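# Looking after a pair of robot hands at a kitchen table

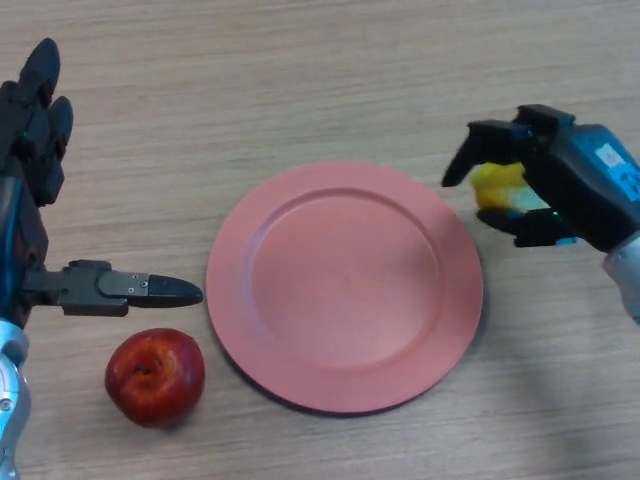
*Pink plate, red apple, and something soft and yellow in the right hand.*

We run our two-handed Kramer at the table by the window in Amatdale, and after a good many months of it I've collected a few habits that keep it sweet-tempered. Most of them cost nothing but a little patience (and a decent rag!).

**Wipe the fingertips first.** Apple skin leaves a film, and soft things slide once the tips get slick. I use a barely damp cotton cloth, then a dry one, and I do it with the power off. Never spray anything straight at the joints.

**Snug the finger screws, gently.** They're tiny and they do work loose. A jeweler's screwdriver and two fingers' worth of effort is plenty. If one keeps backing out, put the smallest dab of removable threadlocker on it and leave it overnight.

**Warm up for 7 minutes.** Open and close each hand slowly with nothing on the table. I listen while I make coffee, and a dry clicking at the thumb tells me to stop and look before I ask it to hold anything.

**Start with forgiving things.** After any repair I set the grip at 60 on our dial and begin with a sponge, then an apple, and only then a plate, and it's never one of the good plates from Trarnach.

**Mark where the plate goes.** A bit of low-tack tape under the rim saves so much fussing when you're re-teaching a reach. Peel it up at night or it'll leave gum on the wood.

**Keep a little notebook.** Mine lives in the drawer with the spare fingertips, and it has the cycle count at each cleaning. The last entry says 3338, with "left thumb stiff, check again Monday" next to it.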